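Skamar puts folding workers on gripper training as automated line nears

June 5, 2022

Workers in the folding room at Skamar, the commercial laundry on Parisi Road, have started spending part of each shift handling cloths with a pair of grippers instead of their fingers. The company plans to bring in an automated folding station in November, and the recordings made in the folding room will be used to train it.

Skamar washes and folds cleaning cloths, towels and aprons for restaurants, clinics and office buildings. The plant employs 43 people. Nine of them work in folding, where up to 4000 microfiber cloths pass over the tables on a busy day. Sheets and tablecloths have gone through a machine for years, but small cloths are still folded by hand.

"The big flat items were easy to automate," said plant manager Thomas Dal Bello. "You feed in an edge and the rollers do the rest. A cleaning cloth comes out of the dryer in a ball, and somebody has to find a corner. That has always been a person."

The new station is made by Zarurix, which also supplies the hand-held grippers. A worker takes one in each hand, closes the fingers on the cloth and folds it as usual, while a camera on each tool records the movement. The software that learns from the recordings is called Lernine. Skamar has set up a white-topped table for the sessions, away from the main conveyor.

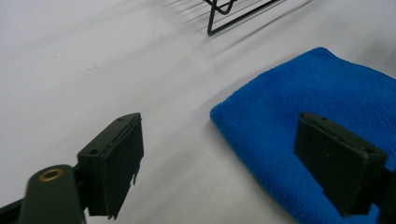 Each folder works at the table for 90 minutes per shift and then goes back to regular folding. The sessions began in the spring with six workers. The other three joined after a second pair of grippers was delivered.

Rosalba Amato has been at Skamar for 14 years and trains new hires in the folding room. She said the first week was slow and hard on the wrists.

"With your hands you don't think about it. You feel the hem and you go," Amato said. "With these you can't feel the hem, so you have to look for it. I was folding like somebody on their first day."

She is faster now, though still well short of her normal pace. Microfiber gives her the most trouble - the cloth grabs at itself, and if the fingers close on two layers the fold goes crooked and she has to open it up and start over. Those attempts are kept. Zarurix asked the workers not to stop a recording after a mistake and to fix the cloth the way they normally would.

The folders have also been told not to lay the cloths out neatly beforehand. Some are dropped on the table in a heap, some are already folded once, and some are lifted by a corner and straightened before folding. Older cloths with worn edges go into the mix too, as the plant handles a lot of them and the station will have to cope with them.

Pay for the sessions was a sore point early on. Folders at Skamar earn a bonus tied to the number of pieces they finish, and the first people at the table lost it for the time they spent recording. After complaints, management agreed to pay session time at each worker's average bonus rate from the previous month. The change was backdated to the first session.

"It should have been like that from the start," Amato said. "We were teaching the machine and getting paid less for it."

Dal Bello said the complaint was fair and that the schedule had been drawn up before anyone looked at the bonus rules.

The workers also asked what would be recorded. The cameras point at the table and the grippers, and no sound is kept. Names are not attached to the files, and supervisors have agreed not to use session footage to judge anyone's speed. That agreement is posted in writing next to the time clock. 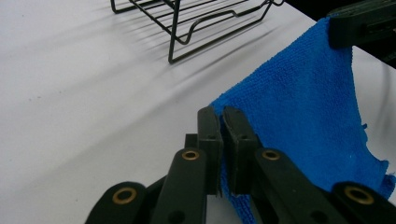
What changes in November

The automated station will take the place of two of the five hand-folding tables. To begin with it will handle plain microfiber cloths only. Aprons, bar towels and anything with a printed logo will stay with the folders, along with any cloth the station rejects.

Dal Bello said no one will be laid off when the station arrives. Two folders are due to retire before the end of the year and their jobs will not be filled. The remaining seven will rotate through the station, with one person loading carts, checking stacks and clearing cloths that get stuck. That job will carry a slightly higher hourly rate but no piece bonus.

Not everyone likes the trade. Several folders make good money on the bonus and plain cloths are the quickest way to earn it. Once those go to the station, the hand tables will be left with slower pieces. The company has said it will set new targets for aprons and bar towels but has not yet given the numbers. A meeting on the subject is planned for late summer.

Amato expects to be one of the first to run the station. She has asked for training on more than the stop and start buttons.

"If it keeps dropping cloths, I want to know why, and I want to be able to change something," she said. "I don't want to stand there and wait for a technician."

Zarurix has agreed to train two Skamar employees in basic maintenance and adjustment. The places were offered to the folding room first, and four people applied.

Folding room hours

Recording sessions will continue through the summer on both the early and late shifts. The gripper table will be closed during the July maintenance shutdown, when the floor under the new station is to be leveled and a power line brought in.

Delivery times for customers are not expected to change. Skamar has hired one temporary folder to cover the time the regular crew spends at the gripper table, and that position runs until the station is in use. Customers who send in plain microfiber cloths may be asked to bag them separately from other items starting in the fall. Drivers will hand out the bags on their normal routes.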